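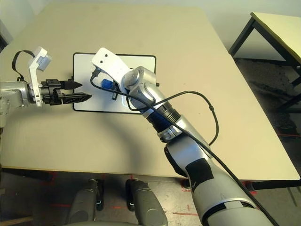 Both arms over the white board, the left gripper a little open.

The cable that was too short
Posted by Salma Nasr in Workshop, March
Print this | E-mail this to a friend

Search this blog Go

I promised to write more about the boring part of my work, so I will write about cables. I look after the two-arm cell at Jevstead, and most of what I do there is not programming. It is tightening, cleaning, checking and tightening again.

On Wednesday the right arm stopped in the middle of a move. The message on the screen was 3413, and in the manual this number means only "communication lost, check connection". I started it again and it worked well for one hour. Then the same number came back. When a fault comes and goes like this I always look first at the cable, before I open any software.

The black cable on the right arm goes down along the forearm and then over the upper arm. Near the elbow it makes a loop to the outside. This loop is important. The person who had my job before me made it very small, I think because a big loop looks untidy. But when the arm reached far across the table the cable became tight as a string, and it was pulling on its connector each time. I measured the old cable and it was 1090 mm. I added 100 mm to the order and let the loop be big and ugly. It hangs over the table now, and I like it.

The next thing was the left side. The small sensor module sits on a white plastic bracket above the wrist, and its cable goes up in an arc. I did not change this cable, but I took the bracket off, cleaned under it and put it back. Please be careful if you do the same with plastic parts. The first bracket we had from Bednarek I broke myself, by turning the screw a quarter too much. Now I stop when I feel the resistance – it is enough.

After any work on the wrists I bring both arms slowly over the white board and look at where they arrive. I do this at low speed with my hand near the stop button. The left gripper must come in level above the board, and its fingers must not touch the surface. If they touch, I go back and teach the position again. My colleagues from Mirnow do this check with the software only, and they are faster than me, but I want to see it with my eyes.

In my notebook I wrote that the cables must be looked at again after 3000 cycles. The Huvgate manual gives no number for this, so it is my own number and maybe it is too careful. Until now the message 3413 did not come back.

Next time I want to write about the gripper fingers and how I clean them. If you have a good method for the small holes in the lower finger, please write me, I am still using a toothbrush.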